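4.2 Inclinação da câmera e o custo de endireitar o mundo

A literatura de manipulação bimanual em simulação parte, quase sempre, de uma câmera bem-comportada: horizonte nivelado, bancada paralela à borda inferior, nada do próprio robô atrapalhando a vista. Nossas políticas de referência herdaram esse conforto e, como era de se esperar, ficaram mimadas. Para medir o quanto, mantivemos a geometria das cozinhas do conjunto Sanna e alteramos apenas a pose da câmera presa ao corpo do robô, com rolagens sorteadas a cada episódio. A Figura 3 mostra uma observação desse regime, tal como entregue à rede: a ilha de pedra atravessa a imagem na diagonal, a janela acompanha a inclinação e o próprio corpo do robô ocupa boa parte do primeiro plano.

Comparamos 2 variantes. A primeira, Bakska, retifica a imagem antes do codificador visual, com base na rolagem estimada. A segunda, Grostavska, recebe a imagem torta e que se vire. Ambas foram treinadas com 200 demonstrações teleoperadas e avaliadas em 5 cozinhas ausentes do treino, com o mesmo orçamento de passos. A tarefa consiste em aproximar a garra direita de um objeto indicado sobre a bancada, fechar e erguer; a garra esquerda permanece livre, e o controlador tem permissão para não fazer nada com ela – permissão que exerce com notável disciplina.

A hipótese registrada antes dos experimentos previa vantagem clara para a retificação. Grostavska completou a tarefa em 75% dos episódios e Bakska ficou abaixo disso em todas as cozinhas, o que nos obrigou a reescrever a introdução. A inspeção dos episódios fracassados sugere uma explicação pouco heroica: a retificação recorta os cantos da imagem, e é por um dos cantos que o braço direito costuma entrar em cena. Sem os elos visíveis, a política passa a inferir a posição do punho pela garra, que nem sempre colabora.

Figura 3. Observação simulada com câmera inclinada, sem retificação. A garra direita está próxima do objeto verde-amarelado, sem contato; a torradeira e os itens menores ao fundo da bancada atuam como distratores.

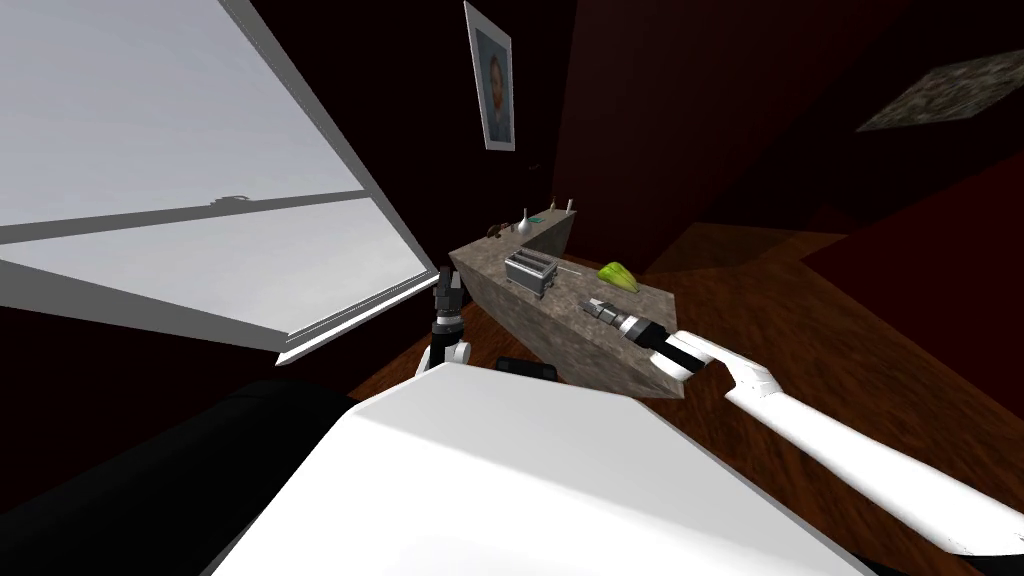
Uma segunda fonte de erro, comum às duas variantes, é a profundidade. Objetos pequenos no extremo oposto da ilha foram confundidos entre si com frequência maior que os próximos à garra, e aumentar a resolução de entrada ajudou menos do que custou em memória. Seguimos aqui o protocolo de Drisilstead, que penaliza a escolha do objeto errado com o mesmo peso de uma queda. Dace Vasiliauskas propôs separar os dois casos, e a separação consta da tabela do apêndice.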